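Shelves for the reading corner in Wonville

As many of you know, the reading corner at the Wonville neighbourhood house has been without proper shelves since September. The old ones were sagging, and the books have been living in boxes along the wall. We are now making new ones ourselves, in the back room, in the evenings.

The boards come from Lavoie, the timber yard behind the station. We paid $111 for the lot, delivery included, and they gave us a good price on the offcuts too. Each shelf will be 1000 mm long, so it fits between the two windows with a little space on both sides. There will be four shelves in this first unit. If we like the result, a second one can follow for the children's books.

I would like to say a word on colour, as several neighbours have asked me. Some prefer white paint, like before. Others want to keep the wood as it is, with only a clear oil. My own opinion is for the oil, but I grew up in a house full of painted furniture, so maybe I am not neutral in this. 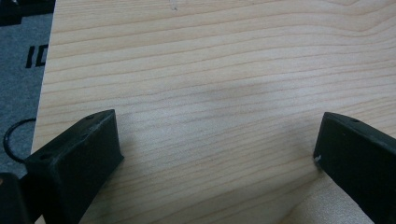 Wood can be very different from one board to the next, and I had forgotten how much I enjoy to look at it before the work begins. Paint would hide the grain completely, these long darker lines that bunch together in one part and then open into wide, soft curves. A small pale mark near the top of the picture does not bother me, and a light sanding is planned in any case.

Please tell me your choice, paint or oil, before the next work evening. A note in the box at the entrance is fine.

Mélanie Zacharias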